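Call for Participants: Oral History of the Stirasitz Valley Mills

The Fornora Regional Archive invites former employees of the Eichhorn textile mill, and members of their families, to take part in a recorded oral history of mill work in the valley. Interviews will begin in July and continue through the fall.

Eligibility

Participants must be 18 or older and must have worked at the mill, or lived in company housing, for at least one year before 2000. Experience in any department is welcome – weaving, dyeing, shipping, the office or the canteen. Participants need not have kept papers or photographs from the period.

What participation involves

Each participant will be interviewed twice, with each session lasting no more than two hours. Sessions may be held in the archive reading room or at the participant's home. Interviews may be conducted in English, German or Vietnamese. Participants will receive a transcript and may request changes before it is added to the collection. 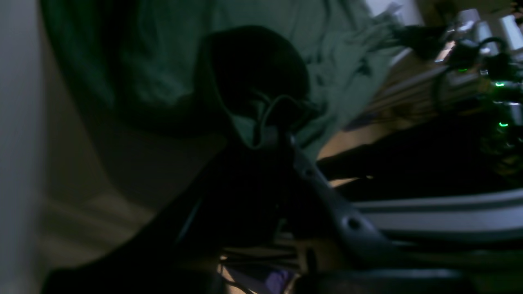
The archive has places for 12 participants in the first round. Those not selected will be placed on a list for later rounds unless they ask otherwise. Travel costs within the region will be repaid on presentation of receipts. No other payment is offered.

How to apply

Please send a short letter stating your name, your years at the mill and the department in which you worked to Phong Tô, Oral History Coordinator, Fornora Regional Archive. Applications by telephone are accepted between 9:00 a.m. and noon.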